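Why do trucks have such big blind spots?

When you sit in a car, the driver can see most of what is going on outside. There are windows on every side and a mirror in the middle of the windscreen that looks straight out the back.

A truck driver doesn't have that. Behind the driver's seat there is a wall, and behind the wall there is a trailer. The mirror in the middle would only show the wall, so most big trucks don't have one.

The places a driver can't see are called blind spots. A big truck has four main ones: in front, behind, and one down each side. The one on the passenger side is usually the largest.

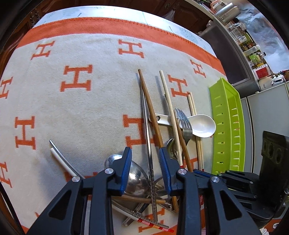 The blind spot in front surprises a lot of people. The driver sits up high, and the bonnet or the dashboard hides the road close to the truck. A child walking just in front of the bumper can be completely hidden, even in bright daylight.

Try it at home

You need a kitchen table, a chair and a few spoons.

Sit on the chair and put your chin level with the tabletop. Ask someone to lay a spoon on the floor on the other side of the table. Can you see it? Now ask them to move it back one step at a time until you can. All the floor between the table and the spoon is your blind spot.
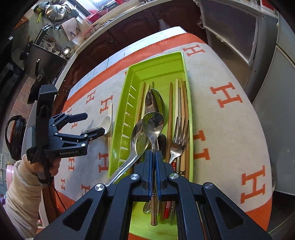

Spoons and a cutlery tray on the table.

Can mirrors fix it?

They help. Many trucks have extra mirrors that are curved, like the back of a spoon. A curved mirror shows a wider area, but it makes things look smaller and further away than they are. Some trucks have cameras as well. The driver still has to look at the right one at the right moment.

Thaddäus Pichler drove delivery trucks in Natby for 38 years. He told us he had five mirrors on his last truck and still got out to check before reversing.

What you can do

Look for the truck's mirrors. If you can't see the driver's face in one of them, the driver probably can't see you.

Never walk close behind a truck that is beeping - it is backing up.

On your bike, don't ride up beside a truck at the lights. Wait behind, well back. A long truck swings wide when it turns, and the back wheels cut the corner.

Words to know

Bonnet: the cover over the engine.
Trailer: the part that carries the load.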